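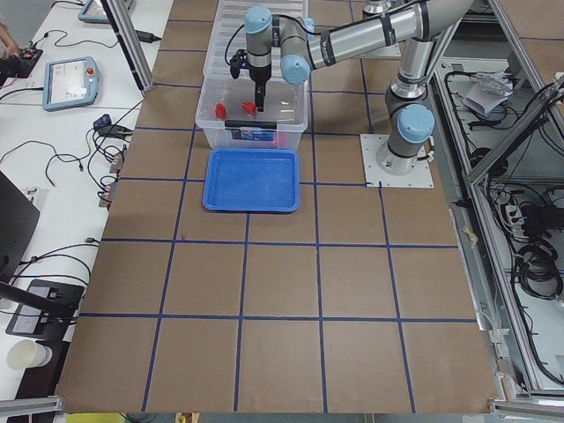
Introduction to Warehouse Work
Handout 4: Where to put the goods (slotting)
Prepared by Yesenia Llanos, with corrections by Yolanda Rengifo

Please read this handout before the session and bring your notes from Handout 3. We will use again the words "location", "pick" and "replenishment", and I will not define them a second time.

4.1 What slotting means

Slotting is the decision of which product lives in which location. In a small store the decision is made once, by the person who unpacks the first delivery, and after that it is never made again. The goods stay where they were put. This is comfortable for the staff who know the place by heart, but a new colleague needs many weeks to learn it.

We distinguish two systems. In fixed slotting, every product has its own location and this location stays reserved also when it is empty. In free slotting, a product goes to any location which is free, and the computer or the card file remembers where. Many warehouses mix the two: fixed for the picking area, free for the reserve.

4.2 Fast and slow products

Take the list of all order lines for a period, usually three months. An order line is one product on one order, whatever the quantity. Sort the products by number of lines, the highest first. Students often sort by pieces sold, and this gives a wrong picture. A product ordered once with 2000 pieces causes one walk. A product ordered 431 times, each time with 2 pieces, causes 431 walks, although fewer pieces leave the building.

The first group in the sorted list we call A, the middle group B, the rest C. Where exactly to draw the border is a matter of judgement. Yolanda draws it where the list becomes visibly flat, and I have found no better rule.

A products belong near the packing table and between knee and shoulder height. C products can go high, low or far.

4.3 The case of Barkura

Barkura sells spare parts for kitchen equipment. It has one hall and two product families, Cusi (seals and rings) and Morum (handles and hinges). The families were stored at opposite ends of the hall, as the catalogue shows them in separate chapters. But customers who repair a door usually order a seal and a hinge together, so the picker crossed the whole hall for one small order.

The firm moved only the A products of both families to one shared aisle. The remaining goods stayed in their old place. The move was done in September, before the busy season, and the old labels were left on the shelves by mistake. Please remember this for question 3.

4.4 Exercises

1. Use the order list from Fakora (separate sheet). Sort by lines, then by pieces. Which products change their group?

2. Draw the walking route for the first five orders on the floor plan, before and after your own slotting.

3. Describe what happens to a picker when a location carries both an old and a new label. Half a page is enough.

4. A heavy product is also a C product. Would you put it high? Give your opinion and compare with your neighbour.

Next session: counting the stock without closing the warehouse.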